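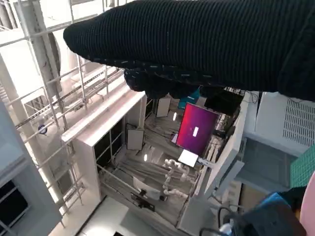
STUDENT PROJECTS / BUILT ENVIRONMENT STUDIO / SECOND YEAR

Does the atrium do what they say it does?
Project report, Group 4: Boglárka Fülöp, Benedek Kovács, Leszek Urbańczyk
Supervisor: Märta Holmgren
Submitted October 24, 2023

1. Why we picked it

The Morndale building is described in its own opening brochure as "a vertical street where disciplines meet by looking." We have all had classes in it for a year and none of us had met anybody by looking. Our question was whether people on the upper levels and people in the laboratory at the bottom of the void have any useful connection to each other, or whether the void is mostly a hole with a good ceiling.

We should say at the outset that two of the three of us expected the second answer. Märta told us to write that down before we started, so it is written down.

2. The space

The upper level has a white metal railing structure of square posts and horizontal bars, with diagonal struts between. Across from it a balcony ledge comes out into the void, with a thick white top rail and dark window panels set in white frames along its face. From the railing you look steeply down onto the grey floor of the lab, thin cables and all. A monitor showing a magenta and purple background is easy to pick out from up there. The small white window open on it is another matter, and so is the sheet of paper or card lying below the screen. You can tell they exist. That is a fair summary of how much one level knows about another.

The brochure calls this "transparency." We think the word is doing a lot of work.

3. What we did

Over three weeks in February we took turns at the railing and on the lab floor, in sessions of 15 minutes. We logged every person who stopped at the rail, and whether they looked down, looked at a phone or did something else. We also left a short paper survey on both levels and got 43 back. Leszek wanted an online form as well. Benedek and I thought it would collect opinions from people who hadn't been in the building, and we outvoted him.

4. Results

We logged 284 stops at the rail. In 50 of them the person looked down into the lab for long enough that we would call it looking (we settled on a slow count of five, and yes, this is crude). The rest were phone calls, waiting for somebody, or leaning.

Not one person in our sessions called down or waved to the floor below. A few lab users told us they had been waved at in the past, and one said she found it irritating.

The survey comments were more useful than the ticks. Lab users mentioned noise from above and the feeling of having their screens on show. Upper level users liked the light. When we asked what the lab was for, most left the line blank or wrote "computers."

5. Objections to our own work

Three weeks is short, and it was a busy part of term. People standing near someone with a clipboard may behave differently. Our "looked down" category lumps together curiosity and staring into space, and from beside a person you can't separate the two. Kristóf Bíró, who read our draft, pointed out that a connection might be valuable without anyone acting on it, the way a window is valuable when you aren't at it. We talked about that for a long time. I still don't think it rescues the brochure, which makes a claim about meeting.

Leszek disagrees with parts of this section and has asked for that to be noted.

6. Recommendations

Put a plain sign at the rail saying what goes on in the lab, in letters that can be read while leaning. Let lab users turn their desks if they want to. Stop using "vertical street" until someone can show a street's worth of anything happening on it.

We would not spend money on the hanging seats proposed in the Hestar refit. The seats face inward.

Survey sheets and tally forms are in the studio drawer, labelled with our group number. B.F.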